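Lists > Berkemlow Neighbors > Local Elections > Thread

Re: Do write-ins even get counted?
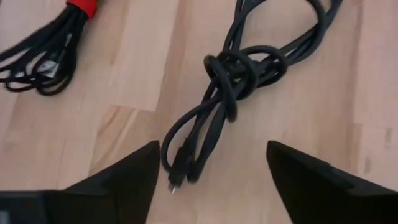
Black cords, bundled, on the table.

Last updated: March

Hi Balakrishnan, and hello to everyone else reading along,

I meant to answer you last night and then got talking to my sister on the phone, so forgive me. Your message first, for those who deleted it:

> On the subject of the library board seat, I see there is only one
> name printed on the ballot. My neighbor on Setomine Road says she
> will write somebody in. My son says they throw those in the bin.
> Do write-ins even get counted? And if I leave that race blank, does
> it spoil the rest of my ballot? I have voted here for years and I
> am a little embarrassed to ask.
>
> Balakrishnan Ramasamy

Please don't be embarrassed! I worked the polls for four elections before I could have answered you properly, and I had to look one part up again this morning.

The easy half first. Leaving a race blank does not spoil anything. It's called an undervote, which sounds like a telling-off, but all it means is that you skipped one. Your votes for mayor, the school bond and everything else on the sheet count just the same. What does cause trouble is marking too many names in one race, and even then it is only that race that's lost. If you slip with the pen, take the ballot back to the table and ask for a new one. You'd be surprised how many people scribble over the mistake and hope for the best.

Now the write-ins. Your son is partly right, and I say that as someone who likes to see sons be partly right. In our town a write-in is tallied by name only if that person filed the write-in form with the clerk beforehand. If they didn't file, the vote goes down in the results under "other write-in" and no name is attached. So your neighbor should check whether her candidate has filed. The clerk keeps the list at the front counter, and they will read it to you over the phone if you ask nicely. Other towns do it differently, so please nobody forward this to your cousins upstate.

Spelling doesn't have to be perfect, by the way, as long as the counters can tell who you meant. Fill in the oval beside the line too – people forget the oval all the time, and then the machine may not notice there's a name there.

As for whether it's worth the bother, the last time this seat came up there were 1487 ballots cast in the whole town and 700 of those left the library board blank. I remember it well, as I was the one reading the sheet aloud while Mrs. D'Souza wrote it down. With that many people skipping the race, a filed write-in with some friends and a stack of flyers could have made quite a contest of it. I'm not saying who ought to have run! I like the present board member very much and she has been patient with me over the large-print shelf.

If you want to see what your ballot looks like before you go, there are sample copies in the rack by the clerk's door. I always take one home and mark it up at the kitchen table with my tea, and then bring it along so I don't hold up the line.

Write to me off the list if anything is still muddled, or call before nine in the evening.

Warmly,
Rajeshwari Kurup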